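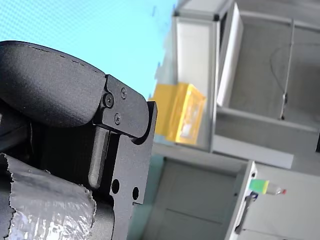 홈 | 사업 소개 | 보고서 | 자료실 | 문의

Valness 우물 수질 조사 사업 중간 보고

제출처: Grullier 기금
작성일: 1월 30일 화요일
공유 10 · 댓글 4

Grullier 기금의 담당자 여러분께 올립니다.

이 보고서는 Valness 골짜기의 개인 우물을 조사하는 사업이 지금 어디까지 왔는지를 알려 드리기 위한 것입니다. 지난번 보고서에서는 준비 과정을 주로 썼고, 결과는 거의 쓰지 못했습니다. 이번에는 결과를 더 많이 적었습니다. 다만 아직 정리가 끝나지 않은 자료가 있어서, 그 부분은 정리 중이라고 표시하였습니다.

Valness의 아래쪽 마을은 상수도를 쓰지만 위쪽 마을은 대부분 집마다 있는 우물을 씁니다. 우물의 깊이와 나이는 집마다 많이 다릅니다. 어떤 우물은 할아버지 때 판 것이고, 기록이 전혀 없습니다. 주민들은 물맛이 변했다는 말을 자주 하였지만, 언제부터 변했는지, 어느 계절에 더 심한지를 보여 주는 숫자가 없었습니다. 그래서 우리는 같은 우물을 같은 방법으로 여러 번 재는 일을 먼저 하기로 하였습니다.

현재 조사에 참여하는 우물은 109곳입니다. 신청서를 받을 때는 이보다 적은 수를 목표로 했는데, 이웃끼리 소식을 전해 주셔서 늘어났습니다. 늘어난 것은 기쁜 일이지만 방문 일정이 빡빡해졌고, 이것은 아래의 예산 부분에서 다시 말씀드리겠습니다.
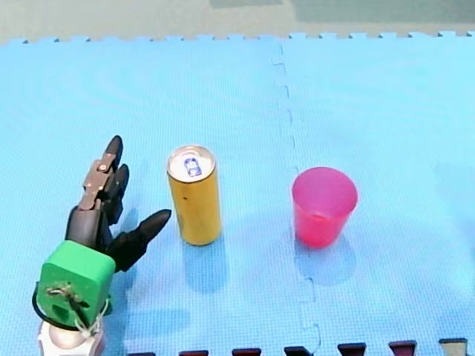
R. 스리바스타바(Srivastava)
Vinen 물환경 모임, 현장 조사 책임

1. 시료 채취

지금까지 기록한 측정값은 모두 3,448건입니다. 한 번 방문할 때 수온, 산도, 전기전도도, 질산성 질소를 각각 재기 때문에, 측정값의 수는 방문 횟수보다 많습니다. 이 점을 지난 회의에서 질문하신 분이 계셔서 여기에 다시 적습니다.

채취 방법은 처음 계획에서 한 가지를 바꾸었습니다. 처음에는 부엌 수도꼭지에서 물을 받았습니다. 그런데 몇몇 집은 부엌에 정수 필터를 달았고, 필터를 언제 갈았는지 주인도 기억하지 못했습니다. 필터를 지나간 물로는 우물의 상태를 알 수 없습니다. 지금은 모든 집에서 펌프에 가장 가까운 꼭지를 사용합니다. 꼭지가 마당에 있는 집은 겨울에 얼어서 방문을 미룬 경우가 있었습니다. 부엌에서 받은 초기 측정값은 지우지 않고 따로 표시해 두었으며, 계절 비교에는 넣지 않습니다.

채취병은 얼음 상자에 넣어 당일에 사무실로 가져옵니다. 당일에 가져오지 못한 병은 버리고 다시 받습니다. 이 규칙 때문에 직원들이 늦은 시간까지 운전한 날이 있었고, 앞으로는 먼 마을을 오전에 먼저 가는 순서로 바꿀 예정입니다.

2. 지금까지의 결과

질산성 질소가 높은 우물은 골짜기의 동쪽 비탈에 모여 있습니다. 이 지역에는 얕은 우물이 많고, 바로 위에 밭이 있습니다. 그러나 밭이 원인이라고 지금 쓰는 것은 이르다고 생각합니다. 같은 비탈에 오래된 정화조도 있고, 우리의 측정만으로는 두 가지를 나눌 수 없습니다. 원인을 찾으려면 다른 종류의 분석이 필요한데 이번 사업비에는 그 항목이 없습니다.

기준을 넘은 우물은 10곳입니다. 이 집들에는 편지를 보내기 전에 먼저 전화를 드렸고, 원하는 집에는 다시 방문하여 설명하였습니다. 마시는 물만이라도 다른 곳에서 가져오시도록 권하였습니다. 대부분은 차분하게 들으셨습니다. 화를 내신 분도 계셨는데, 그분의 말씀은 왜 이런 조사를 더 일찍 하지 않았느냐는 것이었습니다. 저는 그 말씀에 좋은 대답을 드리지 못했습니다.

비가 많이 온 뒤에는 전기전도도가 내려가는 우물과 올라가는 우물이 있습니다. 내려가는 것은 쉽게 설명할 수 있습니다. 올라가는 것은 우물 뚜껑이나 벽의 틈으로 땅 위의 물이 들어가는 것일 수도 있습니다. 뚜껑의 상태를 적는 칸을 기록지에 새로 만들었고, 이 자료는 정리 중입니다.

산도는 큰 문제가 없었습니다. 위쪽 숲에 가까운 우물은 조금 산성이어서 오래된 구리관을 쓰는 집에 안내문을 드렸습니다.

3. 주민과의 소통

결과표의 모양을 두 번 고쳤습니다. 첫 번째 표는 실험실에서 쓰는 모양 그대로여서 주민들이 읽기 어려워하셨습니다. 단위가 무엇인지, 숫자가 높으면 좋은 것인지 나쁜 것인지 묻는 전화를 많이 받았습니다. 두 번째 표에는 색을 넣었는데, 집에서 흑백으로 인쇄하면 색이 모두 같은 회색이 되었습니다. 지금 표에는 색 대신 짧은 문장이 있습니다. 예를 들면 “이 물은 마셔도 됩니다. 봄에 다시 재겠습니다.”와 같은 문장입니다.

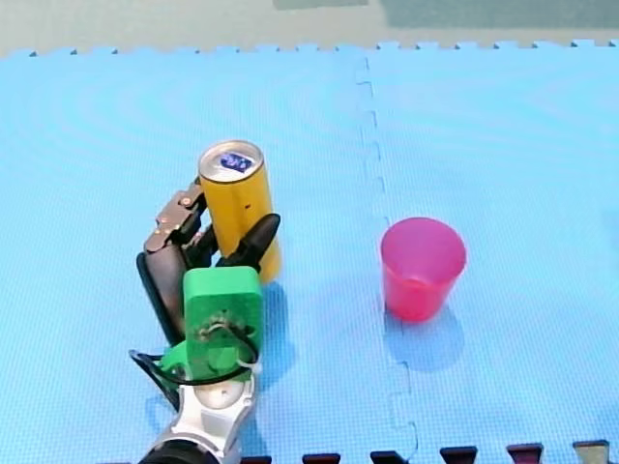
이 문장들을 정하는 데에 생각보다 시간이 오래 걸렸습니다. “안전하다”라는 말을 쓸지 말지에 대하여 직원들 사이에 의견이 달랐습니다. 우리가 재는 항목은 정해져 있고, 재지 않은 것에 대해서는 말할 수 없습니다. 그래서 결과표 아래에 재지 않은 항목의 이름도 적기로 하였습니다. 표가 한 줄 길어졌지만 이것은 그대로 두고 싶습니다.

개인 정보에 대해서도 말씀드립니다. 자료실에 올린 지도에는 우물의 정확한 위치가 나오지 않고, 구역별 평균만 나옵니다. 집을 팔려고 하는 분들이 이 점을 특히 걱정하셨습니다. 정확한 위치는 우리 사무실의 컴퓨터에만 있고, 주인이 글로 동의한 경우에만 다른 기관에 드립니다.

마을 설명회는 위쪽 마을의 학교 강당에서 열었습니다. 가장 많이 나온 질문은 비용이었습니다. 우물 뚜껑을 고치는 데 얼마가 드는지, 지원을 받을 수 있는지 물으셨습니다. 이 사업에는 수리비 지원이 들어 있지 않다고 말씀드렸고, 수리에 대한 안내문을 나누어 드렸습니다.

4. 인력과 예산

현장에 나가는 직원은 4명입니다. 신청서에 쓴 것과 같습니다. 우물이 늘어난 만큼 한 사람의 이동 거리가 길어졌고, 연료비 항목이 계획보다 빨리 줄고 있습니다. 반대로 인쇄비는 많이 남았습니다. 두툼한 안내 책자를 만들 계획이었으나 주민들이 한 장짜리 종이를 더 좋아하셔서 책자를 만들지 않았습니다.

인쇄비의 남은 금액을 연료비로 옮기는 것을 허락해 주시기를 부탁드립니다. 전체 금액은 변하지 않습니다. 신청 양식은 따로 보내 드렸습니다.

휴대용 측정기 한 대는 수리를 보냈습니다. 전극이 낡아서 표준 용액의 값이 매일 조금씩 다르게 나왔습니다. 그 측정기로 잰 값은 교정 기록과 비교하여 다시 확인하고 있으며, 믿을 수 없는 값은 뺄 것입니다. 따라서 위에 적은 측정값의 수는 다음 보고서에서 조금 줄어들 수 있습니다.

5. 다음 일정

눈이 녹는 시기의 측정이 이 사업에서 가장 중요합니다. 땅 위의 물이 우물로 들어가는지를 이때 가장 잘 볼 수 있기 때문입니다. 4월에는 동쪽 비탈의 우물을 먼저 방문하고, 그 뒤에 나머지 구역을 방문합니다. 길이 진흙으로 막히는 구간이 있어서 주민 분들께 미리 도로 상태를 여쭈어 볼 것입니다.

그 전까지 할 일은 우물 뚜껑 자료의 정리, 결과표의 마지막 수정, 그리고 수리한 측정기의 재교정입니다. 사업이 끝난 뒤에 누가 측정을 계속할지도 이야기를 시작하였습니다. 몇몇 주민은 스스로 물을 받아 보고 싶다고 하셨고, 간단한 교육 자료의 초안을 쓰고 있습니다. 초안은 다음 보고서와 함께 보내 드리겠습니다.

예산 변경에 대한 답변은 봄 방문 일정을 확정하기 전에 주시면 감사하겠습니다. 자료의 원본이 필요하시면 사무실로 연락해 주십시오.

이전 글 | 다음 글 | 목록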